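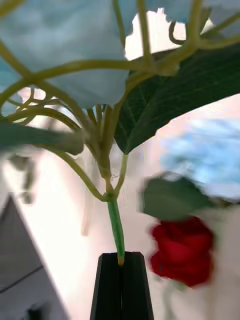

Another householder told us she had heard the first warning perfectly well and had simply not believed it was meant for her street. The storm, she said, was always going to be somebody else's, up the coast at Clivach or out at sea, and by the time the second message came she was already making tea and thinking about what to do with the bins. We heard versions of this so often in Mudgway that we have given it a section to itself, and we hope readers will bear with us while we go through it at a gentle pace, as the detail matters a good deal to the argument that follows.

4.2 Hearing a warning and taking it as one's own

It is worth setting out once more what people were actually sent. In the run-up to the November storm, the district office at Estavstead issued its warnings by local radio, by loudspeaker van and through Zukska, the text message service it had taken on the year before. By the time the storm came in, 3,033 households had signed up to Zukska, a good many of them in the low streets behind the harbour. Every one of those households received the same words at the same moment, whether they lived beside the sea wall or a long way up the hill. The message gave the expected wind strength, said that flooding was likely in "low-lying areas", and asked residents to stay tuned for further advice.

Now, "low-lying areas" is a phrase that seems clear enough in an office with a contour map on the wall. To the people we spoke to it was anything but. Of the 213 residents we interviewed, a fair number living on ground that flooded that night described their own homes as being "up a bit" or "not really low", and several pointed us kindly towards a neighbour who, in their view, was the one we ought to be talking to. We should say that these were not careless people. Most had filled bottles and buckets, brought in the washing and telephoned an older relative before the wind got up. They had prepared for a storm, in other words, and had prepared quite well, while leaving the flood to one side as a matter for others.
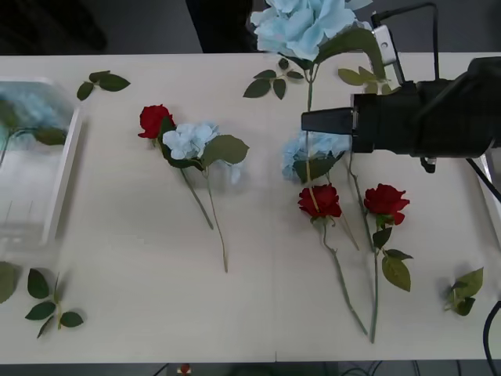

The same residents were far more likely to act when the warning reached them a second time by a different road. A text message followed by a knock at the door, or a radio bulletin followed by a call from a cousin in Clivach who could already see water in the lane, seems to have carried a weight that two text messages did not. This agrees with what has long been said about people checking a warning against other sources before doing anything about it. What surprised us a little was how short the checking could be. Many described a single glance out of the window at what next door was doing, and if next door's car had gone, they went too.

There is a less cheerful side to this, and we would be leaving out something important if we passed over it. A street in which no car moved was a street in which people stayed put. In the lane behind the Mudgway boatyard the first family left only when water was over the step, and the rest followed within about 10 minutes, in the dark and with the road already poor. The loudspeaker van had been along there earlier in the evening, although with the wind as it was most people inside could make out the tune of the voice and none of the words.

We asked, too, about the shelters. Three were opened, all of them in schools, and nearly everyone could name at least one. Far fewer knew whether they might bring a dog, or whether there would be anywhere for a baby to sleep, and these small uncertainties kept people at home longer than we had expected. One man had gone as far as loading the car, then sat in it listening to the radio in the hope that somebody would mention pets. He went back indoors when the bulletin moved on to the ferry timetable.

Our own notes on these conversations were coded twice, and where the two readings differed we went back to the recording. Differences were most common over the word "ready", which some residents used of the house and others of themselves, and we have kept the two senses apart in the tables.

Figure 3. Artificial red roses and pale blue hydrangea heads on a white tabletop. 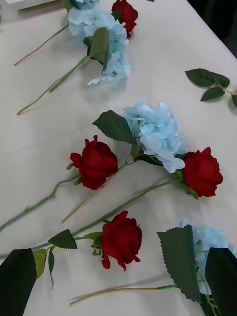

4.3 The wording of the second message

The second Zukska message went out later the same evening and was a good deal plainer. It named the harbour streets one after another and told people living in them to leave. Residents remembered it well, and some could still repeat parts of it to us months afterwards, usually beginning with the name of their own street. Those on streets that were not listed tended to read the list as complete, and took its silence about them as permission to go to bed. The district office had meant it as a first list, with more to come, but the message did not say so.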